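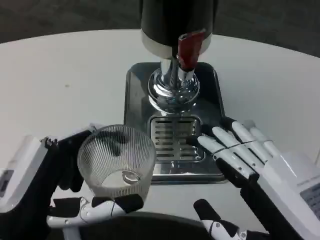

Tabletop tap drips after pouring, tray smells

I look after a countertop drink dispenser in our break room, one tap on a column with a square drip tray under it. We pour iced tea from it, and cold brew in August. After each glass it keeps dripping for 30 seconds or so. By afternoon the tray smells sour even though I rinse the grate every night. Do I need a new tap or is this a cleaning problem?

Tomoyo Kinoshita

stultar_921

Probably both. Sugar dries in the spout and the valve stops closing all the way. Shut off the supply, take the tap apart and soak the pieces in warm water with a beverage line cleaner, following the label for strength and time. Use a small brush inside the spout. Rinse well and check the rubber seal. If it's nicked or flat, replace it, they cost 2 or 3 dollars. You don't need a whole tap.

For the smell, rinsing the grate isn't enough. Lift it out and wash the tray underneath with dish soap, corners too. Dry it before you put the grate back.

Also pull the handle all the way open when you pour. Half open makes foam and leaves more hanging in the spout.

zirstead kitchen

ours did this, new seal fixed it. get the right size, mine took two tries

Lūse

I just keep a folded towel on the tray.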